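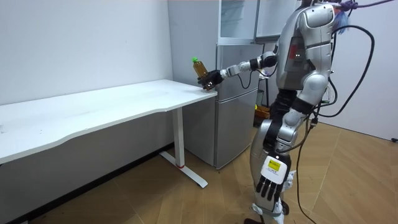 The white desk, with the fridge behind it and a bottle over the near corner.

How do I get smudges off a white desk top without wrecking the finish?

Posted by Lungile Hendricks in Cleaning & Upkeep
331 views

Hi all! I got this long white desk secondhand through the Clastow swap list (the seller wanted 200 for it and I was too shy to haggle) and I love it, except I can't keep the top looking clean. There are faint smudges on it that I only notice when the light hits right, and then I can't stop noticing them. They're grayish and sort of cloudy. I wipe, they fade, and the next morning I'd swear they're back in the same place.

So far I've tried a damp cloth, then dish soap on a damp cloth, then the glass spray I use on the bathroom mirror. The spray made it look worse! Kind of streaky, like a windshield. I have no idea what the top is made of. The seller didn't know either and there's no sticker underneath.

Second thing, and maybe this is part of the problem: the desk is in the same room as the fridge, so of course everybody grabs a drink and plonks it on the nearest corner. I'm expecting rings any day now. Are rings on white permanent? I really don't want to be the coaster person, but I will be if I have to.

Also, while I'm here, the leg has a flat foot bar that sits right on the wood floor. Should I be putting something under it? It doesn't wobble but I do drag the desk out now and then to sweep.

Thanks, and sorry this got long.

Marthinus Visser
151 helpful votes

I'd bet money it's cleaner residue and you're chasing your own tail. I did the same thing for months with a white table. Every soap leaves a bit behind, then your forearms leave a bit more on top of that, and the cloth just moves it all around in circles.

What fixed mine: a bowl of warm water with a tiny splash of white vinegar, and 2 clean cloths. One gets wet and wrung out hard, the other stays dry. Go over a patch the size of a dinner plate with the wet one, then dry it right away before you move on. Don't do the whole top and then come back to dry it, it'll streak on you. Then do it all again with plain water. Try the vinegar on the underside first, seeing as you don't know what the surface is.

Please stay away from those white melamine sponges. They do take marks off, but they're a very fine sandpaper when you get down to it, and you can end up with a dull patch that looks like a smudge forever. Ask me how I know. (The Toft table. It's in the garage now.)

Rings: on a sealed white top, water by itself will usually wipe off fine. Tea, coffee, cola and anything else dark is what I'd worry about, mostly if it sits overnight. Wipe it when you see it. If a faint ring does stay behind, mix baking soda and water into a paste, rub very lightly with a fingertip, rinse. Same deal with testing it underneath first.

For the foot bar, yes, stick felt on it. Get the long strips and cut them to the length of the bar. The little round dots slide off as soon as you drag anything. And lift the desk, don't drag it! Grit gets into the felt and then you're scratching the floor with that instead.

sornidham_sue

just put a desk mat on it. Kirkier has big ones, mine's gray and hides everything

Lungile Hendricks (original poster)

Okay, I did the two cloth thing this evening and wow, the first cloth came away gray. So that's months of soap, I guess? Gross, but also very satisfying. I went over it twice and the middle looks great to me. There's still one cloudy bit toward the back that I'll have another go at in daylight.

Sue, I did think about a mat, but I like being able to see the white, it makes that room feel bigger. I might get a small one for the drinks corner though. And I've got felt strips on my list for the weekend. Marthinus, does the sticky backing hold up okay on a metal leg, or do I need to glue it?

Marthinus Visser

Sticky backing is fine on metal if you wipe the bar down with rubbing alcohol first and let it dry. Press it on hard, leave the desk on its side for an hour if you've got the space. Mine has needed redoing once.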